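Print | E-mail

Sunday, February 3, 2019

Second Saturday in a row at the robotics club, and the arm team finally has a job everyone agrees on. Rekha Shakya wants it to pick up a part, carry it over and set it down without dropping it. The team named the arm Nameo, after a long argument I stayed out of.

Lamai Hemmin rewrote the grip routine on Thursday. The old one ran to 163 lines and she says most of that was left over from last year. Pichit is still on the wiring — he wants to label every cable before the meet at Hosstead.

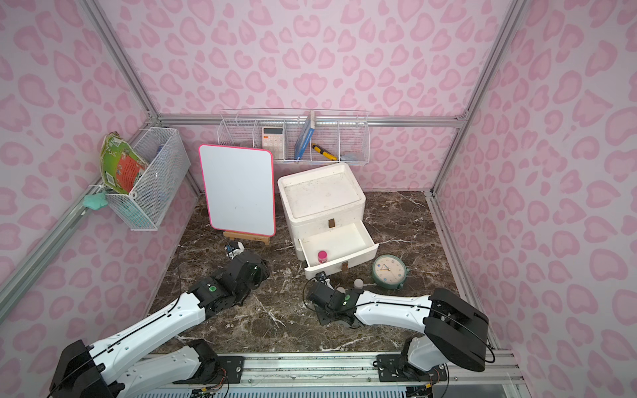 Filed under: Club Notes

The pink leopard-spot walls are getting to be a familiar sight. Next week we start timed runs. Each team gets 13 minutes, setup included, and we used over 40 on our last full practice. Manee Sitthichai will keep the clock. I'm bringing the spare power supply and the long extension cord, and somebody needs to return the club's hex keys.

Search this blog Go

2 comments | 5 shares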